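Chapter 7
Setting Up the Snack Counter

Before you read: find a counter near you — school canteen, gas station, church hall, whatever — and look at it for one full minute. Write down the first thing your hand wanted to go to. Bring the note to class Thursday.

What this chapter covers
Where drinks go and where food goes
Racks, trays, baskets, stands — which holds what
Height, reach, and the customer's side
Empty containers and when to leave them out
Filling back up during a shift

Key words: facing, riser, reach line, holding tray, dead spot

A counter is small. People forget that. You get one flat surface and everything has to live on it, drinks and cake and hot food and chips, and the customer still needs somewhere to put a hand down. Most bad counters are not dirty or short on stock. They're just set out in the order the boxes got opened.

Leire Gallardo ran the lunch counter at the Bilari building for years and trained most of the staff who came after her. Her rule was short. Tall at the back, flat in the middle, grab-it stuff at the sides. Start there. You can break it later when you know why you're breaking it.

Look at the bottles first in the layout below, then the middle of the table, then the corners. Six Coca-Cola bottles in a clear two-tier rack, three up and three down, so the back row still shows over the front one. Flat cream tray in front of the rack, nothing on it yet. Cake in the round basket beside it. Chips or crackers on a white tray in the corner, foil containers in the oval basket next to them. 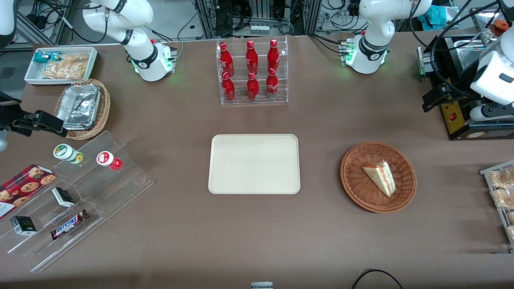
7.1 Containers do the sorting

A customer reads the container before the food. Basket says baked, or at least says help yourself. Clear plastic says look at me. A white tray says clean and not much else, and sometimes that's enough.

So pick the container by what the food needs:

Bottles. Rack or stepped stand. Labels to the front. If a bottle tips over, stand it up as you pass, don't save it for later. A leaning bottle makes the whole stand look picked over.

Wrapped snacks. Low tray. Bags slide, so keep the sides up and dont stack more than two deep.

Foil containers. A basket with some depth. Foil catches the light and pulls the eye more than you'd think, so keep it off to one side unless it's what you want to sell.

Cake. One slice per basket is fine at the end of a shift and looks sad at the start. Fill it or switch to a smaller basket. Lay slices so the filling shows — that line of color does the selling.

7.2 Facing and reach

Facing just means turning the good side out. The reach line is how far an average person can stretch without leaning on your counter. Anything past the line needs to be tall or it's in a dead spot. This is why the rack goes at the far edge and the tray doesn't.

Orsolya Vörös, who fitted out the Madigan kiosks, used to test hers with a strip of tape. She stood on the customer side, reached, taped where her fingertips stopped. Then made the shortest person on shift do it again and moved the tape. Cheap and it works.

7.3 The empty ones

An empty basket isn't always a mistake. It can be a place waiting for the next batch, or a spot for returns, or the thing you move cake into once the big basket thins out. Keep it clean and keep it out of the prime spot. Put a flat tray next to it and you have a work area: things land on the tray, get sorted, go in the basket.

Check the weave before you use it. Crumbs hide where the strands cross and around the hub in the middle. Tip it, tap it, wipe the rim. Line it if the food isn't wrapped. And clear loose paper and cards off trays before food goes on, every time. 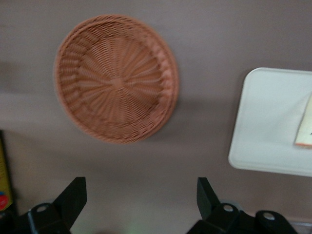 Reading time: 7 minutes

7.4 Filling back up

Refill from the back, sell from the front. Old stock forward, new stock behind. You know this from Chapter 4 but at a counter it gets skipped becuase there's a line and everyone is watching.

Do it in short passes. Drinks first, they go fastest at lunch. Then bags. Cake last, with clean hands or tongs.

Try it
Set up a table with one rack, one stand, two trays and two baskets. Partner times you. Then swap two containers and ask a third person what changed.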